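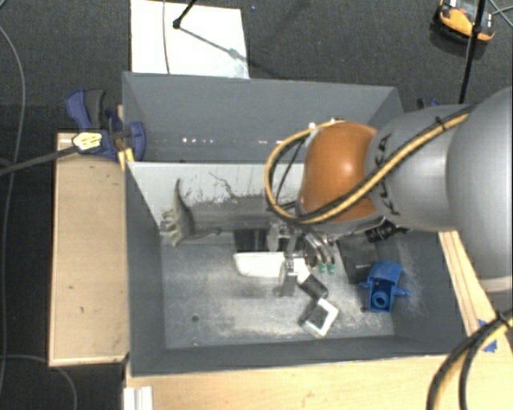 Gratalholm Community Health Post
Routine safety and supply inspection, with comments

Visit type: quarterly, unannounced
Program: Mesora Nutrition and Maternal Health
Households in catchment: 2726
Children under five on the growth register: 447
Inspected on a Monday, starting before the first patients were seen

1. Building and grounds

1.1 Entrance and ramp clear. Yes.
1.2 Handrail on ramp secure. No. Lower bracket moves when leaned on. Staff have asked the district for a repair.
1.3 Roof and gutters sound. Partly. Water stain on the ceiling of the counseling room, same place as at the last visit but larger. Move the card file off the shelf underneath before the rains.
1.4 Fire extinguisher in date and within reach. Yes.
1.5 Waiting area shaded. Yes. Seating is short on vaccination days.

2. Water and handwashing

2.1 Running water at the exam room sink. Yes.
2.2 Soap at every handwashing point. No. None at the latrine.
2.3 Storage tank covered. Yes. Lid fits, but the strap is missing. Tank holds 500 liters and was filled the day before.
2.4 Chlorine test recorded weekly. Partly. Two weeks blank in June.

3. Medicines and supplements

3.1 Iron and folic acid tablets in stock. Yes.
3.2 Vitamin A capsules in stock and in date. Yes. Older box was behind the newer one. Corrected during the visit.
3.3 Zinc and oral rehydration salts in stock. Zinc yes, salts low. Reorder sent through the Staneck warehouse, no delivery date given.
3.4 Cartons off the floor. No. 3 cartons of therapeutic food directly on the concrete. One had a soft corner, packets inside intact.
3.5 Refrigerator log complete. Yes, morning and evening.

4. Growth monitoring

4.1 Hanging scale checked against the test weight. Yes, reads correctly.
4.2 Length board clean and undamaged. Partly. Foot piece sticks. Usable, but readings take longer and the child gets restless.
4.3 Arm bands available. Yes.

5. Waste

5.1 Sharps box less than three-quarters full. No. Full to the line and still in use. Replaced while we were there.
5.2 Burn pit fenced. Yes. Gate does not latch.

Follow-up

Items 2.2 and 3.4 to be fixed within the week by clinic staff. Items 1.2 and 5.2 go to the district maintenance list. Length board to be swapped with the spare held at the Joo post. Item 1.3 will be looked at again on the next visit, whatever the weather.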